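Home Topics Ask Members Log in

Two-arm cell replacing hand packing, what happens to the people on the bench?

Posted by Renata Aravena, 02/03/2025

I'm a shift lead at a small contract packing shop in Clesdale. We put handheld-size units into trays, mostly for one customer. Management has signed up for a trial with Insaurralde, who sell a two-arm table setup, and we've been told it will "free the team for higher value work." I have 5 people on that bench and can't get anyone to name the higher value work.

The quote says 195 trays an hour. My best packer does 127 on a good shift, and that includes catching bad units and redoing the tape. I asked whether 195 included any of that and got a brochure.

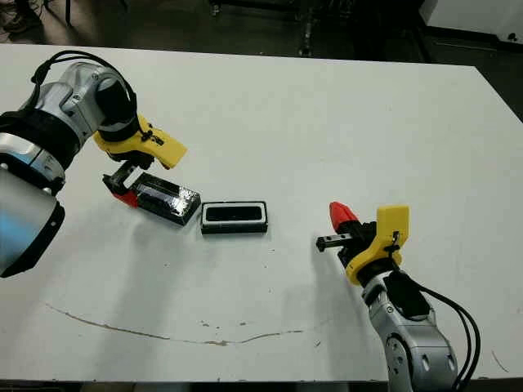 Left arm with a taped unit, right gripper open, tray between them.

What I want to know from people who have lived with one of these: did the jobs really change or did they just go away? And who ends up looking after it? I don't have a technician on second shift.

Cristóbal Gallardo

We put in something similar at the Statuvthorpe plant. Get the 195 in writing, with the length of the test and who was standing next to it. Ours hit its number for the sales visit. Over a full shift it didn't come close, and every stop needed a person to walk over, clear the tray and restart. That person was a packer with a new badge and the same pay.

Nobody was laid off the first year. Two people left and weren't replaced, so you can decide what to call that. The ones who stayed say their wrists feel better, I'll give it that much. They also say the day is longer because you mostly wait for it to stop.

Before the trial starts, ask for three things on paper: who clears stops, what that job pays, and who inspects the units. If inspection isn't in the plan it will land on your bench at the old rate.

tray_nine

we had the Dorano one and it was fine. people get too worked up about this stuff. just train somebody

packhouse_mel

Run 50 of your worst units through it, bad tape and all, and have your own people pick them. The vendor will want to bring clean ones. Say no. And put one of your packers in the room when the results get read out, they'll spot what got skipped faster than any manager will.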